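인쇄하기 | 이메일로 보내기

부품 분류대 점검표 및 의견 (조립 2실)

점검일: 3월 15일 일요일
대상: 트레이 분류대, 소형 전장 부품 키트
납품처: Clomesow
관련 작업지시: Preda 키트 234

판정은 적합, 조건부, 부적합으로 적는다. 조건부 항목은 다음 점검 전까지 조치하고 조치 내용을 의견란 아래에 덧붙인다. 지난 12월 점검에서 조건부였던 항목은 이번에 모두 다시 보았다.

1. 작업대 상판

1-1. 상판 청결: 적합
1-2. 상판 이음부 단차: 적합
1-3. 상판 흔들림: 적합
1-4. 작업대 주변 통로 확보: 조건부

의견: 이음부는 손톱으로 긁어 보았을 때 걸리는 곳이 없다. 12월에는 이음부에 납 찌꺼기가 끼어 있었는데 이번에는 나오지 않았다. 작업대 뒤쪽 바닥에 흰색 케이블이 고정되지 않은 채 늘어져 있으므로 벽 쪽으로 모아 클립으로 고정할 것. 케이블 덮개는 Silcombe 제품 재고가 창고에 남아 있으니 따로 구매하지 않는다.

2. 부품 트레이

2-1. 트레이 균열, 변형: 적합
2-2. 트레이 바닥 이물: 적합
2-3. 품목별 구분: 적합
2-4. 품목 표시 라벨: 조건부

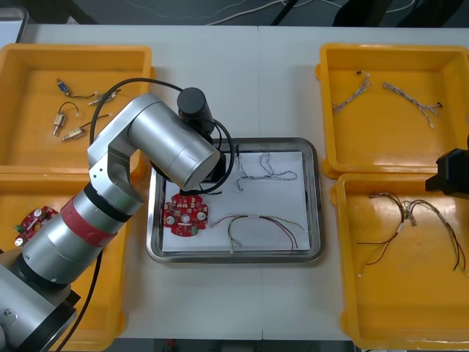

의견: 라벨은 색이 바랜 것부터 교체한다. 글자가 지워진 라벨을 볼펜으로 덧쓰는 일은 이번 분기부터 하지 않기로 했다. 노란 트레이 네 개는 가운데 스테인리스 트레이를 둘러싸도록 놓고, 이 배치를 표준으로 한다. 왼쪽 위 트레이처럼 리드선이 달린 소형 부품은 서로 닿지 않게 띄워 담는다. 겹쳐 담으면 꺼낼 때 선이 걸려 옆 부품까지 딸려 나온다. 오른쪽 위 트레이의 꼬인 전선 묶음은 다른 품목과 섞지 않는다.

트레이 세척은 주 1회로 유지한다. 세척 후에는 완전히 말린 다음 부품을 담고, 물기를 닦을 때 종이 타월을 쓰면 보풀이 남으므로 무진천을 쓴다. 노란 트레이의 예비품은 선반 아래 칸에 있다.

3. 전선 및 리드선

3-1. 피복 손상: 적합
3-2. 단자 풀림: 적합
3-3. 꺾임, 눌림: 조건부
3-4. 길이 편차: 적합

의견: 길이가 긴 리드선은 트레이 테두리에 걸쳐 두지 말고 안쪽으로 말아 넣는다. 테두리에 눌린 자국이 있는 것은 골라내어 따로 봉투에 담고 수량을 적는다. 이번 점검에서 골라낸 것은 2개이다. 둘 다 피복은 멀쩡하지만 Clevalix 수입검사 기준으로는 재검 대상이다. 커넥터를 잡고 들어야 하며 선을 잡고 들지 않는다.

4. 회로기판

4-1. 기판 적재 상태: 적합
4-2. 기판 표면 오염: 적합
4-3. 단자대 파손: 적합
4-4. 정전기 방지 조치: 부적합

의견: 손목띠 접지 저항을 재었더니 한 조가 기준을 벗어났다. 해당 손목띠는 폐기하고 새것으로 바꾸었으며, 교체품의 측정값은 기록부에 적었다. 접지선 집게가 헐거운 것도 함께 바꾸어야 하나 부품이 없어 발주만 해 둔 상태이다. 발주품이 들어와 교체를 마칠 때까지 이 항목은 부적합으로 둔다.

빨간 원형 기판은 왼쪽 아래 트레이에 눕혀 담고 포개지 않는다. 가장자리의 녹색 단자대가 다른 기판에 긁히기 쉽다. 기판을 옮길 때는 테두리를 잡고 부품 면을 만지지 않는다. 실내 습도는 40%로 확인했다.

5. 중앙 스테인리스 트레이

5-1. 모서리 날카로움: 적합
5-2. 바닥 깔지 상태: 적합
5-3. 키트 구성품 간격: 적합
5-4. 잔류 부품 확인: 적합

의견: 바닥에는 흰 종이를 깔고 쓴다. 종이가 찢어지거나 기름이 묻으면 바로 바꾼다. 구성품은 종이 위에 간격을 두고 놓으며, 은색 원통형 커넥터와 빨간 기판이 서로 닿지 않게 한다. 키트 하나를 끝내면 종이를 들어 밑에 작은 나사나 선 조각이 들어가지 않았는지 본다. 12월 점검 때 종이 밑에서 와셔가 나온 적이 있다. 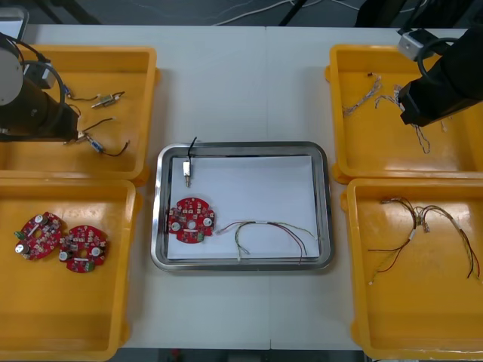
6. 기록 및 보관

6-1. 일일 점검 기록: 적합
6-2. 불량품 격리함 잠금: 적합
6-3. 작업지시서 최신본 비치: 조건부
6-4. 소모품 재고: 적합

의견: 비치된 작업지시서가 한 판 뒤처져 있어 출력해 갈아 끼우기로 했다. 옛 판은 회수하여 파쇄한다. 깔지용 종이는 1000장 단위로 주문하고, 마지막 묶음을 뜯을 때 신청서를 낸다. 격리함 열쇠는 기록부와 같은 서랍에 둔다.

조치 대기 항목
1-4 케이블 고정
2-4 라벨 교체
3-3 눌린 리드선 재검 의뢰
4-4 접지선 집게 교체 (입고 대기)
6-3 작업지시서 교체

댓글 2 | 공유 0

문의 | 저작권 조립 2실. 무단 전재 금지 | 맨 위로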